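The Sorting Bench at Horton Hall: A Gallery

June 2026

Welcome, and thank you for clicking through from the newsletter! Songül Karakaya has been after me to put this page together since March, and I have finally run out of reasons to put it off. It covers the bins, the corners and the well-worn surfaces of our sorting room, which most visitors walk straight past on their way to the front counter. I have always thought it deserved a page of its own.

We sort small hardware here, the odds and ends that come in by the boxful from Brendis and from the Hendier warehouse across the river – hinges, brackets, drawer pulls, bolts with no nuts and nuts with no bolts. It all gets tipped out, looked over and put into trays, and then it goes out again to the repair shops and school workshops that ask for it. Last year we sent out 769 trays, and I still find that hard to picture even though I wrote most of the labels.

Scroll at your own pace, and do write in if you spot something you recognize. Half the pleasure of running these galleries is the mail that comes afterward, and I do try to answer all of it, though it can take me a while in the busy months.

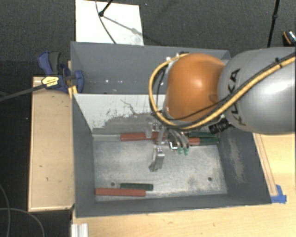 I have a real soft spot for old gray bins. Anything with a divider is worth its weight to a sorter, because you can keep what you haven't touched yet on one side and what you have on the other, and go off for a cup of tea without losing your place. Nantana Rojanasak taught me that in my first week, along with how to lift a full bin without ruining my back, and I have passed both lessons on to everybody who has come through since (whether they asked or not).

People ask whether we ever repaint the scratched ones. We talked about it once, and Nantana even brought in a color card, but paint chips and then you are picking flakes out of the wood screws for the rest of the month. A wipe with a damp cloth, a good dry afterward, and back to work. Scuffs and scratches don't bother a hinge in the least.

A few notes for those of you who like the practical side. Our trays are the Yip ones, 16 to a rack, and we have 30 racks when they are all home, though they seldom are. Long pieces are sorted first, then anything flat, and the tiny stuff waits until the morning light comes in at the side window and you can see what you're doing. Labels go on the short end of the tray, please, facing out!

If you would like to come and see the room for yourself, ring the front desk and ask for Songül, who keeps the visiting list and will find you a quiet hour. There are 153 of you on the newsletter now, so perhaps not all on the same morning. Wear closed shoes, and bring a jar of mystery screws if you have one at home. We are always glad of those.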